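Household Economics, handout 2: What Things Cost After You Buy Them

The sticker price is the part people remember. Ownership cost is everything else: power, batteries, storage, and the hour lost hunting for the thing.
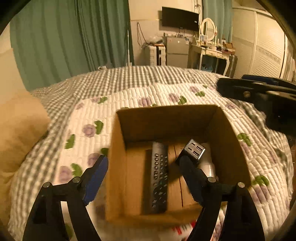 Fig. 1. Remote and USB charger, boxed.

Take the Skomura lamp from lecture. It sold for $10 and ate $8 of batteries by January — a bargain, according to its owner.

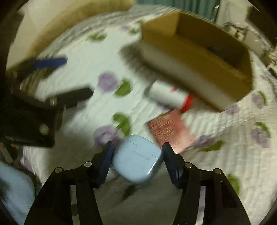
Replacement cost comes next. Small items get bought twice, and the second purchase rarely makes it into anyone's budget.

For next time: read the Mavromatis case and price two things you own.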